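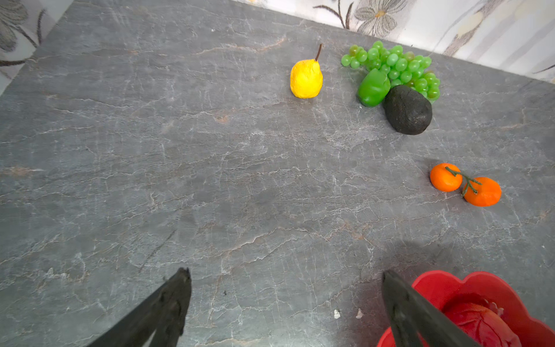
**Progress report to the Motside fund, second period**
Project: Zorlow, perception and grasp planning for sorting produce
Prepared by Hatice Bayram, Duman software group

This report covers the work since our last letter, up to the end of November. In the first period we built the controller and the logging tools. In this period we worked mostly on perception, and on the part of the planner which decides what to pick first.

## What was planned

We promised you two things: a segmentation model that can separate pieces which touch each other, and a planner that can choose a grasp using only the wrist camera. The first is finished. The second is working but it is slower than we want, and I explain this below.

## Perception

The old model was trained on plain white tables, and it did badly on patterned stone. It took the veins of the marble for the edges of objects, mostly the brown and rust-coloured ones. We have now trained it again with the marble worktop and the flowered wall behind it included in the data. The false objects on the stone are nearly gone. On the wall we still get some, because a printed flower has a closed outline and the model likes closed outlines. For the moment we cut the wall away with a plane fitted to the worktop. This is a simple solution and I would like to replace it later.

The group at the back of the worktop is our hard case. The green pepper lies against the green grapes, and the dark avocado covers part of the same bunch. Three objects touch, and two of them have nearly the same colour. The new model separates the avocado every time. The pepper and the grapes are still joined in some views, usually when the highlights on the pepper are strong. Moving the wrist a little to one side and looking again solves most of these cases, so we added a "second look" step to the planner.

The two mandarins on one stem gave us a different question. Are they one object or two? For the camera they are two, but for the gripper they are one, as the stem connects them. We decided to add a "linked" label to the data format. The planner then treats linked pieces as a single load and chooses a grasp for the pair. It took longer than I expected, since the change touched the labelling tool, the logger and the viewer.

## Planning and control

We use artificial produce for all tests, so the shape and the surface stay the same from one month to the next. In the last full test the arm made 79 attempts to move a piece into the red bowl. 30 of the attempts needed the second look. The pear on its own is the easiest piece and we use it now as a first check after each software update.

Two problems remain open:

- **Bowl rim.** The rim is wavy, and the depth estimate near it jumps. When a finger is above the bowl it also hides part of the rim, and the planner then works with an old position. We will keep the last good outline of the bowl in memory and update it only when enough of the rim is visible.
- **Time.** The second look adds more than 2 seconds to an attempt. Most of this is waiting for the arm to settle – the computing itself is short. Hatice is testing a version which takes the image during the movement.

## Tooling

The replay viewer, Pundulgate, is ready for use by your technical adviser. It shows the wrist image, the masks and the chosen grasp together. The guide is short, but I think it is sufficient. Please tell us if something in it is not clear.

## Spending and next steps

We are within the budget for this period. The money for the second camera was not used, and we ask your permission to move it to labelling hours. For the next period we plan to:

1. separate the pepper and the grapes from the first view;
2. remove the fixed plane at the wall;
3. finish the bowl outline memory and repeat the full test;
4. reduce the time of the second look.

We can give a remote demonstration in December, if this suits you. Mornings are better for us, as the arm is shared with another group after lunch.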